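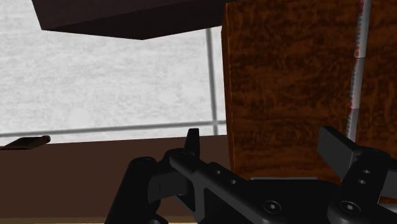

Can machines do household chores yet? A few of them, slowly, and seldom in a home they have not been set up for.

The Kernska Institute seeks adult participants for a study of this subject, beginning in November. Participants will rate 80 short chore trials, performed by people and by machines, in 2 sessions at our Skinau office. Technical training is not required. Applications are accepted until 4:00 p.m. each Tuesday at the front desk, Room 663.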